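The Authorized Repair

Reading time: 5 min

In the month of November my telephone stopped to hear me. I could hear the other person well, but the other person heard only a kind of wind. 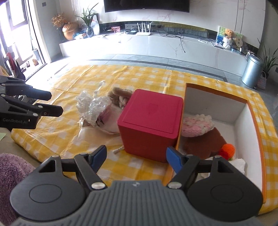

It was a Drotum, the middle model, and I had owned it for 19 months. The guarantee is 18. I telephoned to the company from my neighbor's kitchen, and a recorded woman told me that Drotum now supports the right of every customer to open his own device. For this purpose there was a new program. I had to install it on the telephone, describe the trouble, and the program would guide me with patience.

I installed it. The first thing it asked was that I describe the trouble with my voice.

I said, "The microphone does not work." The program waited. A small blue circle went around on the glass. Then it wrote: "We did not hear you. Please speak closer to the microphone."

I am sixty-one years old and I worked all my life in the water office of Uscombe, where I answered letters. I know what it is when a form has no line for your case. So I was not angry yet. I looked for a place to write with the fingers, and after some minutes I found it, under the word "Accessibility." I wrote: microphone is broken. The program thanked me and gave me case number 677.

Then it told me which parts I needed. There was a microphone, a ring of rubber, a strip of glue already cut to the right form, and a tool for lifting the glass, which could be borrowed for three days against a deposit of 200. I did not like the deposit, but a new telephone costs much more, and I was fond of the old one. It had on it the last messages from my sister. They were not important messages. In one of them she only asks if I have her big pan.

The package came from Parnamholm after a week. Everything lay in gray foam, very clean, each thing in its own hole. I washed my hands two times and put a towel on the kitchen table, as the program advised.

"Begin by switching off the device," the program wrote.

I switched off the device. And then I sat in front of it with the lifting tool in my hand, and the instructions were inside.

I switched it on again. I copied all the steps on the back of a calendar page, with small drawings. This took me most of the evening. There were many warnings, and I copied also the warnings. At ten o'clock I switched the telephone off for the second time and I heated the edge with the hair dryer and I lifted the glass.

I had never seen the inside. I had expected something more like a radio, with wires that go somewhere. It was more like a town seen from an airplane at night, only without the lights. In the lower corner was the microphone, smaller than a lentil. I took it out. I put the new one in, and the rubber ring, and I pressed the strip of glue, and the glass went down on it with a sound like a kiss.

When I switched it on, the program was already waiting for me.

"An unknown part was found. Please confirm the part by calling our team."

I called. A young man answered, and for the first time in some weeks somebody on the other side said, "Yes, I hear you, go ahead."

I told him that the microphone worked, as he could hear. He agreed that he could hear. He said, however, that in the system it was not yet a microphone. The number on the part had to be connected with the number of the telephone, and until it was done the part would work only for calls to the company.

"Only to you?" I asked.

"Only to us," he said. "It's for your security."

He had a nice voice and I think he was eating something. He asked for the number of the part. It was printed on the part itself, and the part was now under the glass, and the glue could be used one time. He was silent. Then he asked if by chance I had kept the little bag.

I had kept the bag. Thirty-four years in the water office, I keep every bag. But on the bag was the name of Kolev, who makes the parts for Drotum, and the number of Kolev was longer than the line in his form. He tried it without the first digits and then without the last. I could hear him typing. He asked me about the weather in Uscombe, and I told him there was fog, and he said that in Parnamholm they had also fog.

"I can send you a second package," he said finally. "With a new strip of glue."

"And a second deposit?"

"Yes. But you get both back."

I said I would think about it. He told me I could call at any hour, day or night, and that the call cost nothing.

I did not order the second package. I returned the tool on the third day and the money came back before the end of the month. For ordinary calls I still go to my neighbor, who does not mind, and who always makes coffee.

Sometimes in the evening I call the company. I give the case number and they ask how the repair is going, and I say that I am still deciding. Last week a woman answered, not a young one. She read for a long time in my file. Then she asked me if there was anything else, and I told her about the big pan. I did have it. I had it the whole time, in the cupboard over the stove, and I answered my sister that I did not.

"Would you like me to add this to the case?" she asked.

I said yes, please. I heard her write it down.

We use cookies to remember your reading settings. By staying on this page you accept them.

Contact | All stories © the author | Back to top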